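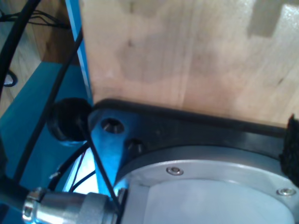
**What thread do you use for your woven bracelets?**

Waxed polyester, nearly always. I buy it on the big spools from Holtel and I've never had one fray on me. Cotton feels nicer in the hand, but it soaks up sunscreen and goes a sad grey colour by the end of January (ask me how I know!).

**Can I wear mine in the pool?**

You can, but I wouldn't. The thread will cope fine, it's the brass beads that go dull. If you forget, rinse it under the tap and lay it flat on a towel.

**How long does a bracelet take to make?**

The narrow Yen pattern is an evening's work for me. The wide Belell cuff has 38 warp threads and I spread it over a week or so, mostly after dinner with the telly going. Orders are posted within 7 days unless I've told you otherwise.

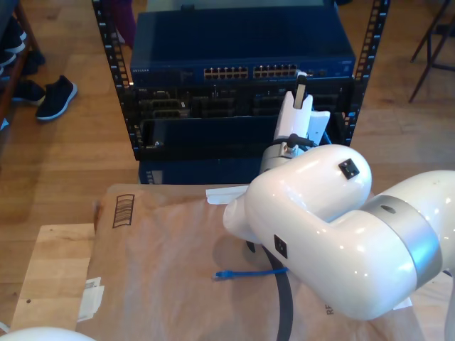
*White robot arm and gripper, with a black rack behind.*

**Do you do custom colours?**

I love doing custom colours! Send me a photo of the dress, the footy scarf, whatever it is, and I'll pull threads that sit close to it. Screens fib a bit about colour, so I'm happy to post you snippets first – just add a stamp's worth to your order. Neon pink is the one I can't match, sorry. I've tried three suppliers.

**What size should I order?**

Wrap a strip of paper around your wrist, mark where it meets, and measure that. Then add a finger's width if you like things loose. Every bracelet has a sliding knot, so there's a fair bit of give either way.

**Do you sell the patterns too?**

Yep, as printed cards. They assume you can already warp a small loom and finish off with a square knot. If you can't yet, start with the Sterkix beginner card, it's the friendliest of the lot and only uses two colours.

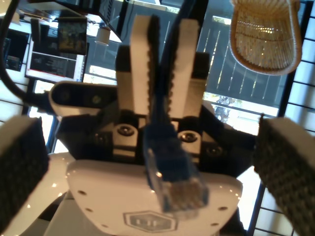 ## Repairs

**My clasp has come off, can you fix it?**

Most likely! Pop it in a padded envelope with your name and the clasp, if you still have it. Re-clasping is free on anything of mine, and I'll have a go at other people's work too – I just can't promise a perfect colour match on the thread.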